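Funthorpe White Backdrop and Table Set

Fabric backdrop, crossbar, uprights and matte white tabletop for plain-background work 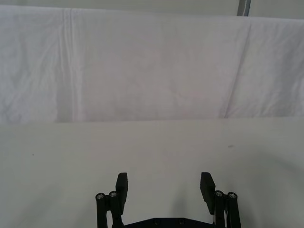 The Funthorpe White Backdrop and Table Set is supplied to schools, museum stores, repair workshops and small studios that need a plain white background at table height. It is intended for work in which the object on the table is the only thing of interest: catalog pictures, condition records, teaching demonstrations and short instructional recordings. The set may be left in place in a dedicated room or taken down and stored between sessions.

The set replaces the earlier Funthorpe Table Screen, which used a rigid panel behind the work area. Customers who own the Table Screen may continue to use it. The clamps from that product do not fit the uprights of the present set, and the two should not be combined.

What Is Supplied

One white fabric backdrop with a sewn sleeve along the top and a finished lower hem
One crossbar in two sections
Two metal uprights with feet
4 spring clips
One matte white tabletop
One cotton storage bag for the fabric
Printed assembly sheet

Legs for the tabletop are ordered separately. The top may also be placed on an existing table or bench, provided that the surface below is level and supports it on all sides. Trestles are suitable if they are set well in from the ends.

Fabric Backdrop

The backdrop is a soft white cloth that hangs behind the table, with its hem meeting the rear edge of the tabletop. It is not coated and has no shine. Under cool room lighting the folds may take on a slight gray or lavender tone, and customers who require an even white in finished pictures should allow for this when setting their lights or adjusting their files.

The cloth is delivered folded and will carry fold lines when first opened. Most of these become softer once the fabric has hung for a time, although the main lengthwise folds are more persistent. They may be reduced with a garment steamer used from the back of the cloth. An iron may be used on a low setting with a pressing cloth. The sewn sleeve should not be ironed flat, as the crossbar will then be difficult to insert.

For general recording and teaching use, pressing is a matter of preference. Many of our school customers hang the cloth directly from the bag and find the result acceptable. For catalog work, where the background is to be removed or lightened later, we recommend that the cloth be steamed on the evening before the session and left hanging overnight.

A small amount of sag along the top edge is normal with the crossbar at its full length. If the sag is greater than desired, the uprights should be moved slightly apart and the spring clips used to hold the sleeve at each end. The clips should not be used to stretch the cloth across its full width – this places strain on the stitching and produces long diagonal creases which are more noticeable than the sag itself.

Tabletop

The tabletop has a smooth matte finish in off-white. It was chosen to be close to the backdrop in tone without matching it exactly, so that a faint line remains where the two meet. Customers have told us that this line is useful in keeping objects level and in placing them the same way from one session to the next. Those who prefer no visible line should consider the Funthorpe Continuous Sweep, in which a single length of cloth covers both the wall side and the table.

The matte surface reduces reflections from overhead lighting. It also shows dust, grit and small marks readily. Specks that are hardly noticed by eye can be quite clear in an enlarged picture, and we advise wiping the top before each session and again whenever objects with loose soil, rust or packing material have been placed on it.

The tabletop is not a cutting surface and is not intended for hot tools, solvents or wet clay. Heavy objects should be lifted into position and not dragged. Felt pads may be placed under metal items where they will not be seen.

Uprights and Crossbar

The uprights are slim metal poles. They stand behind the fabric. Depending on the position of the viewer, a short length of pole may be seen above the top edge of the cloth. Where this is not wanted, the upright can be lowered until it is level with the crossbar, or the viewing position can be brought closer to the table.

Each upright is adjusted by a collar, which should be tightened by hand only. A wrench will damage the collar and is not covered by the guarantee.

Space Needed

The set should be placed with a clear gap of 40 centimeters between the uprights and the wall. This allows the feet to sit flat and gives enough room to reach the clips from behind. The assembled height of the crossbar above the tabletop is 63 centimeters at the lowest setting. Customers working with tall objects should use one of the higher settings and check that the hem still reaches the rear edge of the table.

A pale wall behind the set is helpful but not required. Strongly colored walls can cast a tint on the upper part of the cloth, particularly in rooms with large windows. The set should not be placed directly in front of a radiator or air vent, since moving air will disturb the fabric during recording.

Assembly

Assembly is best carried out by two people. Join the crossbar sections and pass them through the sleeve before fitting the bar to the uprights. Raise both uprights by the same amount, one setting at a time. Position the tabletop last and bring it back until it touches the hem. The cloth should hang freely and should not be trapped between the table and the uprights.

When the set is taken down, the cloth should be folded loosely along a different line from the previous one, or rolled if a tube is available.

Cleaning and Care

Fabric: machine wash cold, gentle cycle, with a mild detergent. Do not bleach. Hang to dry.
Tabletop: wipe with a damp cloth and dry at once. A mild soap solution may be used on marks. Abrasive pads will leave shiny areas that cannot be repaired.
Uprights and crossbar: wipe with a dry cloth.

Replacement Parts

Replacement fabric is available in white only and is sold singly. Collars, clips and crossbar sections may also be ordered. Tabletops are replaced as a complete part; we do not offer refinishing.

Small differences in white may be found between an older cloth and a new one. Customers who use several sets in the same room are advised to replace the fabric in all of them together.

Related Products

Polow Table Legs, fixed height, set of 4
Beaulieu Clip Lamp with diffuser
Skukstead Rolling Storage Rack, for uprights and tabletops
Funthorpe Continuous Sweep

Ordering and Delivery

Orders may be placed by schools, public bodies and registered businesses on account. Other customers are asked to pay at the time of ordering. The tabletop and the metal parts travel in separate cartons and may not arrive on the same day. Orders received after noon on Friday are processed on the next working day.

Please inspect the tabletop on arrival, before the outer packing is discarded. Damage in transit should be reported to the Funthorpe service desk with the order number and a note of the carton affected. Unused fabric may be returned in its original bag. Cloth that has been washed or steamed cannot be accepted for return.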